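Zavden Kitchen Simulation Package: progress report, May
Prepared for: programme manager, Itar
Prepared by: Barnabás Kiss, evaluation team
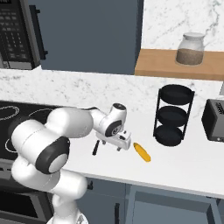
1. Scope of this period

Work since the last report has covered the second stage of the Zavden review. The first stage dealt with installation and licensing and is closed. The second asks whether the package can replace part of our bench testing for pick-and-place tasks on kitchen worktops. The licence under review is the standard one, with the Womix task editor included. The extended asset library has not been assessed.

2. Work completed

The package was installed on 2 workstations, both already owned by the project. One is used for building tasks and the other for unattended runs.

Six tasks were written in the task editor. Four use a single object on an open stretch of counter. The remaining two require the arm to place an object on a raised surface, with other items close by. All six start from the same arm pose so that run times can be compared.

A total of 1,896 trials were completed and logged. Each log holds joint positions, gripper state, object pose and the final result as scored by the package. A trial is scored as a success if the object is at rest within the target area when the time limit expires. We kept the supplier's default time limit throughout.

3. Findings

Setting up a task takes less effort than expected. Moving an object, changing the target area or altering the start pose can be done in the editor without touching the configuration files. Changing the arm's speed limits cannot, and the file concerned is poorly documented.

Results are repeatable. With the random seed fixed, repeat runs on the same workstation gave identical logs. Between the two workstations there were small differences in final object pose, none large enough to change a score.

Contact handling is the weakest area. Curved objects tend to roll when a finger touches them off centre, and the default friction values make this worse. Raising the friction helps with grasping but causes objects to stick to the fingers on release. We have settled on a middle value for the time being and recorded it with the logs.

Scoring is too generous in one respect. An object that has been knocked into the target area counts the same as one that has been placed there. We now run a short script over the logs which rejects any trial without a recorded grasp.

Rendering quality is adequate for checking runs by eye. Lighting can be varied between trials, but the choice of worktop and cupboard finishes in the standard licence is narrow. This matters only if camera images are later used for training, which is outside the present scope.

4. Problems and delays

The unattended workstation stopped during the Sunday run when the log disk filled up. The affected batch was discarded and run again in full. Old logs are now compressed each night.

Two queries are open with the supplier. The first concerns the speed limit file. The second concerns the gripper model, for which we need the closing force in physical units. Pilkington, who handle support for the package, have acknowledged both but given no date for a reply.

5. Spending

Spending is within the approved amount. No hardware was bought. The only charge this period was the second licence seat.

6. Next period

- Repeat the single-object tasks on the bench arm, using matching start poses.
- Compare bench and simulated success rates task by task.
- Obtain the gripper force figures, or measure them ourselves if no answer arrives.
- Request a price for the extended asset library.

A decision on purchase should wait for the bench comparison. We ask that the evaluation licence be extended to cover that work.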